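Pramance Opens Marsh Bird Survey Data for Gisier Estuary

GISIER, October. Pramance today released the full set of marsh bird records collected at the Gisier estuary over the past six seasons. The records cover 16 fixed listening points between the Nel channel and the north seawall and can be downloaded without charge.

Each point was visited three times per season, beginning 30 minutes before sunrise. Observers recorded all rails, bitterns and marsh wrens heard or seen during a 10-minute count. Wind speed, water level and background noise were logged at the start of each count. Visits were canceled in steady rain and rescheduled within the same survey window.

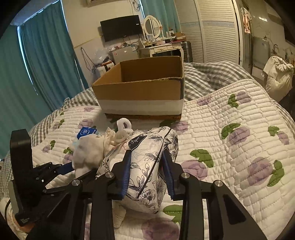 Records are supplied as a single table with one row per detection. Distance to the bird is given in bands, and detections beyond the outer band are flagged but retained. Points 4 and 11 were moved inland after the second season, when erosion made the original positions unsafe. Their earlier records carry a separate site code and should not be pooled with later ones.

The release was prepared using Lasteo, the record-checking software maintained by Pramance. Entries that failed a check were compared with the original field sheets. Where the sheet could not be read, the entry was removed and listed in the change log.

Nest locations are excluded. Researchers who need them may apply in writing, stating the purpose of the work and how the locations will be stored.

Survey points along the seawall remain open to visitors on foot. The Nel channel path is closed during the breeding season.

About Pramance
Pramance runs long-term bird surveys in coastal wetlands and publishes the resulting data.

Contact: Pramance Survey Office, Gisier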